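Call for participants: people to teach a small robot arm by remote control
Patside workshop, June sessions

We are looking for 20 people to spend a couple of hours each steering a tabletop arm through plain, dull jobs. You do not need to know anything about robots. We would almost prefer that you didn't.

The study is called Catis, and it starts from a doubt. Plenty of papers and sales pages say that an arm can pick up a household task after watching a person do it a handful of times. When we at Clustlow tried this in the spring, the arm mostly learned the habits of the one colleague who had done all the showing, including a pause before every grasp that served no purpose. So we want more hands, clumsier hands, and a fair look at whether the claim holds up.

The tasks are small. Move the marker to a taped spot. Pick up the battery and put it down somewhere else. Push the scissors aside without dragging the cable along.
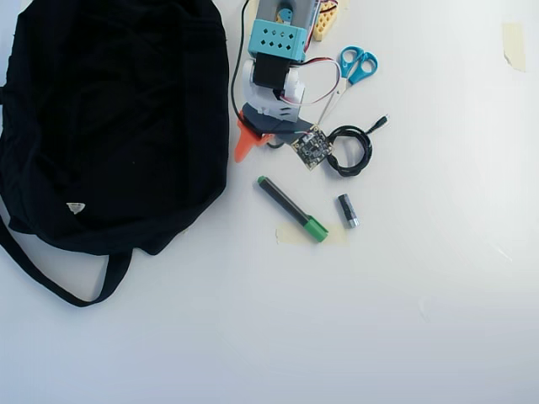
The work table at Patside, with the arm, marker, scissors and battery.

You steer with a hand controller and the arm follows, a little late. Most people find the delay annoying for the first few minutes and some never get used to it. Both kinds are useful to us. Please don't practice at home with a game controller first. It works differently, and we would only have to ask you to forget it.

Each session lasts 2 hours with a break in the middle. Expect to repeat the same move many times, and expect a fair share of the tries to fail. Failed tries are kept and labeled as failed. We have read too many reports where they seem to have vanished - we would like ours to be the dull kind that shows all of them. 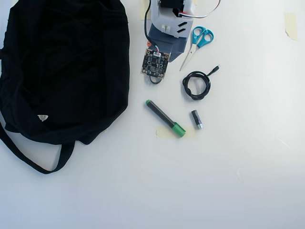
Over the whole study we hope to gather some 2000 tries. Whether that is enough to teach the arm anything worth having, we can't say. If the answer is no, the write-up will say no, and you will get a copy either way.

Who can take part

Anyone 18 or over who can sit at a table and use a hand controller. Left-handed people are very welcome, as our first batch had none. If you steer machines for a living (crane, excavator, drone), tell us when you write, and we will put you in a separate group. People who work for Hauser can't take part, as the software we are testing comes from them.

What you get

A flat payment at the end of the session, travel within the city, and coffee of no great quality. You are paid in full even if you stop early or if the arm breaks down, and it may well break down. We record the movements of the controller and the arm, and video of the tabletop. We don't record your face or voice.

What you don't get

A certificate, a job offer, or a promise that you are helping to build the future. We don't know that you are.

How to apply

Use the contact form on the Clustlow page and put "Catis" in the subject line. Tell us your age, which hand you write with, and whether mornings or evenings suit you. The last session starts at 7 p.m. Replies may be slow in the first half of June.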